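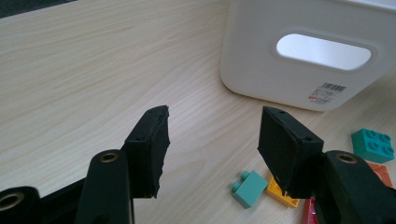
*Gripper fingers with foam-covered pads beside a white storage bin and toy bricks on the tabletop.*

**Clusura publishes first results on household tidying by machine**

4 February 2018 – Clusura today released the results of a January study on a narrow question: can a machine put small objects away in a bin as reliably as a household would expect? The answer for now is no, although the gap is smaller on some parts of the job than on others.

The study, named Collen, covered 300 pick-and-place attempts under software control. The machine completed 159 of them without help. Most failures came at the grasp, when a piece turned between the fingers or was pushed away by a neighboring piece. Releasing a piece over an open bin caused 28 failures.

Clusura chose tidying because it contains steps that also appear in shop-floor work such as kitting and returns sorting. Pieces lie at random angles, often touching, and the bin wall limits how far a gripper can tilt. People correct for this without thinking. Current control software corrects slowly or stops. 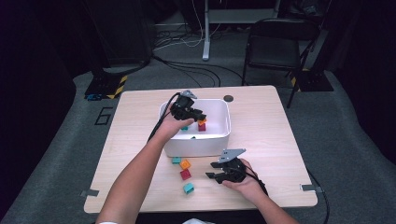
Hand-guided work serves as the baseline for Collen. A person using the same type of gripper gives up fingertip feel and must plan each approach, so the comparison separates limits of the hardware from limits of the software. Clusura's finding is that the hardware is adequate for small rigid parts. It has not been assessed on cloth, bags or anything that deforms under load.

The company does not plan a household product on the basis of these results. A second study, Cirillo, will repeat the task with mixed part sizes and a lower bin wall. The Collen test procedure is available from Clusura on request.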